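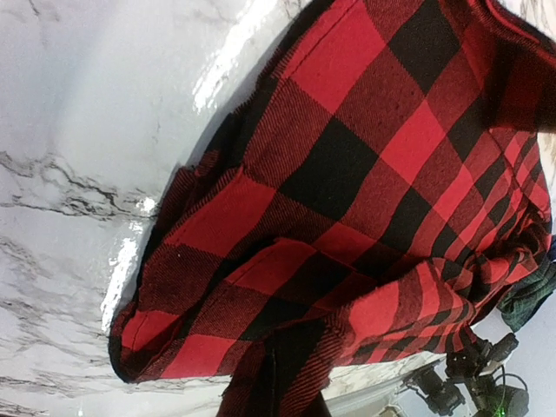 Buffalo plaid flannel on the marble counter, lint and pilling on the red areas

Removing pilling from flannel without thinning the fabric, and can I do it on marble?

Posted by skelcombe_tom in Laundry & Fabric Care

I have a red and black buffalo plaid flannel shirt, twill weave, bought in February. The surface has gone fuzzy and there are small pills and lint specks that show mostly on the red blocks. I have been washing it warm with towels, normal cycle, and tumble drying on medium.

I would like to shave it and then fold it properly for the shelf. The only flat surface I have at a decent height is the kitchen counter, polished marble with gray veins. Two things I need to know:

Is an electric shaver safe on brushed cotton, or does it cut into the nap? And will steaming or pressing on the marble do any harm to the polish? My ironing board is broken.

Keith Mudgway
788 posts

The towels are the main cause. Terry cloth sheds lint and abrades the brushed face of the flannel. Wash the shirt inside out, cold, gentle cycle, with other smooth items.

For the pills, an electric shaver is fine if it has a height guard. Set it to the highest position first. Lay a single layer of cloth flat and hold it taut with your free hand. Move in short passes with no pressure. Stay clear of the hem and the seams – a ridge where two layers overlap will lift into the foil and you will get a hole. Button the front before you start and work between the buttons, never over them.

Shaving removes the pills. It will not restore the nap, and each session takes some fiber with it. Twice a year is plenty.

Lint comes off separately. Use a sticky roller after shaving.

Do not iron directly on the marble. Local heat can stress the stone and moisture under a hot plate can dull or mark the finish. A folded cotton blanket on a wooden table works better. Shaving and folding on the counter are fine once it is clean and dry.

medve_4000
833 posts

Agree on the towels. I use a Pikico shaver, no complaints, but the blades need replacing more often than the leaflet says. A pumice-type sweater stone is too rough for flannel.

For folding, match the blocks at both side seams before you bring the sleeves in. If the checks line up, the shirt is square.

clullthorpe
4 posts

just use a razor, works for me

Keith Mudgway
788 posts

A disposable razor has no guard. On a twill it can catch the raised yarns and cut them. I would not use one on a shirt you want to keep.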